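July, gone ten at night

Budget thing is due to Troels in the morning and I have half of it. Writing this to clear my head, then back to the spreadsheet. Tea gone cold. Second one.

So. What we asked for in spring was a full new cell from Guviton, arms, rail, controller, the lot. What we're getting is whatever I can argue for on one page. Troels wants the page to have a number at the bottom and no adjectives. Fine. I can do that.

Started the day going through spares with Phúc. He had the list on the back of a delivery note, in pencil, in an order only he understands. Gripper fingers, cables, wrist servos, screws (always screws). I typed, he read out. Got to 1384 before we'd even touched the cameras. Pounds, that is, with carriage. He thinks we should buy two sets of everything that moves and one of everything that doesn't. Not a bad rule, might steal it for the page.

Then wrist cameras. This is the one I keep going round on. The cheap ones are fine when the arm is still and then it swings and everything behind turns to soup. Edura do a better one, faster shutter, 500 each, and we'd need one per arm so double that, and then Nhi says if we change the cameras we redo the mounts, and if we redo the mounts the calibration goes, and there's a week. Her week. She didn't say that bit but she looked it. 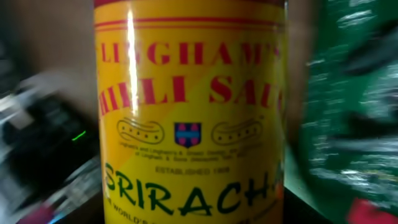 I asked her straight out would she rather have the cameras or the week. She said both. Quite right.

Wrote down "cameras — phase 2" and then crossed it out, then wrote it again. Phase 2 is where things go to die in this building, we still have a phase 2 label printer from before I started. Going to put them in the main list and let Troels cross them out himself. If he does it he has to look me in the eye.

Lunch at the desk. Crisps. Uriel rang about the quote from Honach, which ran out last week, and can they hold the price. They can't, but they can "see". He's to ring back. He also wants to know who signs for it if it comes while I'm away. No idea. Hậu maybe. Must ask Hậu.

Afternoon better. Sat by the bench for a bit with the laptop on my knees and did the consumables line, which I always forget and which always bites. Groceries and packets and bottles, all the stuff the arms are meant to pick up. Packets get creased, labels rub, you can't go on using the same one for ever or all you've taught it is that one packet. Nhi wants a fresh lot every month. I'd put 50 a month and she laughed at me. Changed it.

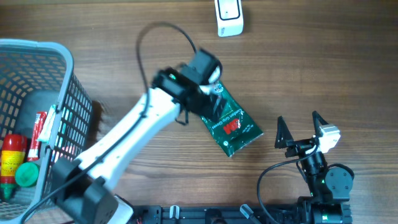

Left arm on the gloves, afternoon.

Gloves are the sort of thing I'd have guessed wrong, by the way. I had soft packs down as the easy lot and tins as hard. Nhi says other way round, a pouch never lies the same twice. Which matters for money becuase the fingers we have now were picked with boxes in mind, and Tiêu sell a softer pair, and do I put those in as well? Put them in with a question mark. Troels hates a question mark. Took the question mark off.

Things I still don't have:
a price for the spare controller (Uriel, chase)
lead time on the rail, if we want a second one
whether the bench needs its own electrical check or comes under the building's
insurance, ugh
what we do with the old arms once there are new ones

That last one. Phúc says keep them, run them till they drop, use them for trying things out. I agree with him but it has to be written so it doesn't sound like we've no need of new ones. Had three goes at the sentence. Each one worse. Current version: "The existing pair will be retained for development work." Dull enough to pass I think.

Went down again before I left, to measure the bench. If the second pair goes in we need a longer table or else the basket has to live somewhere other than the left side, and Nhi likes it on the left. Wrote the length on my hand, washed my hands, had to go back and measure it agian. Idiot.
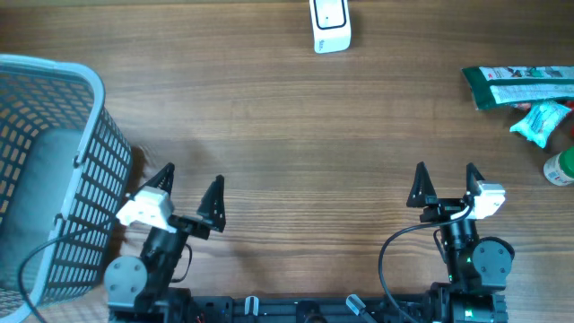
Nhi Đoàn
Bench lead, arms and grippers

Her name and title have to go on the form like that, on their own two lines, above the bit where she says what she needs. She wrote hers in ten minutes and it's better than mine. "We lose more time waiting for parts than we do on anything else." That's the whole case really. I've moved it to the top and shunted my paragraph about strategy down to where it can be ignored.

Right, the total. With the cameras in and the spares in and the soft fingers and no cell, it's still well over what we were given. Cap is 2000 until the autumn, unless Troels goes upstairs for us. He might. He did for the lathe people. If I drop one camera and halve the spare servos it nearly squeezes in, but one good camera and one bad one on the same rig is daft, Nhi would have my head. So it's both or none.

Leaning both. Ask for the lot, show the cut-down version underneath, let him choose. Must remember VAT this time!! Last year, the shame.

Quarter to eleven now. Chase Uriel. Ask Hậu about signing. Buy milk. Bed after the VAT column, not before.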